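Home / Software / Manipulation / Nimis

Nimis Grasp Planner
Version 4 – release page last updated 12/12/19

Nimis is a grasp planning and force control package for two-jaw grippers. It takes a depth image and a color image, picks a place to grip, and closes the jaws with a force limit that changes as contact builds up. It was written for items that change shape when you squeeze them: bags, pouches, blister packs, soft toys, knitted goods.

Most planners we had used before this one treated a bag as a solid block. They found two flat sides, set a width and closed to it. With a bag of rice that works well enough. With a bag of small loose parts the contents move away from the pads and the width is wrong by the time the jaws get there. Nimis plans the width as a range and lets the contact signal decide where in the range to stop.

What is in the package

The planner proposes up to 20 grips per item and ranks them. The ranking looks at pad contact area, distance from the center of the item, clearance to neighboring items and the angle of approach. You can change the weight of each term in the settings file or in the browser panel.

The controller runs as a separate process and talks to the gripper over the driver you already have. Closing speed, contact threshold and maximum force are set per item class. There are 9 classes supplied, and you can add your own by copying one and editing it.

The replay tool, Drameo, is included in the same download. It plays back recorded picks next to the planned grip so you can see where the two part ways. Drameo reads recordings from robot arms and from hand-held grippers, as long as jaw width is logged with a time stamp.

Clear packaging

Clear film is the hardest case for the depth side. The sensor reads through the film to the contents, or picks up a reflection, or returns nothing at all. Nimis handles this with a second pass on the color image that outlines the package, and the grip is planned on the outline with the depth used only for height. 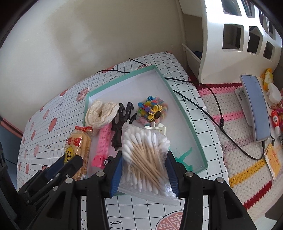
The outline pass works best when items do not overlap. Where they do, the planner lowers the score of any grip whose pads would land on two outlines at once, and if no grip scores above the limit it returns an empty list. Your own code needs to handle an empty list. The sample program moves on to the next item and comes back later.

Thin cables lying across the work area are a known problem. The outline pass can join a cable to the item beside it – usually this shifts the planned grip toward the cable. Setting min_width to 6 millimeters removes most of these, but it also removes thin items such as pens, so leave it at zero if you pick those.

Requirements

A 64-bit Linux computer with a supported graphics card
One color and depth camera, fixed or wrist mounted
A two-jaw gripper that reports jaw width
Soft pads are recommended. The supplied force settings assume them.

Supported hardware

Drivers are supplied for the Serkholm two-jaw series and for Radulović parallel grippers. Other grippers can be added through the plain text interface, described in chapter 4 of the manual. The Serkholm driver was rewritten in March and older settings files need to be converted with the script in the tools folder.

Licensing and support

Nimis is licensed per work cell. Drameo may be installed on any number of office computers at no extra charge. Support is by email and covers installation, camera calibration and the supplied item classes. Tuning for your own items is quoted separately; send a short recording of the items being picked and a note on cycle time to Atif Sethi in applications.

Downloads
Manual (PDF)
Release notes
Settings conversion script
Request a trial license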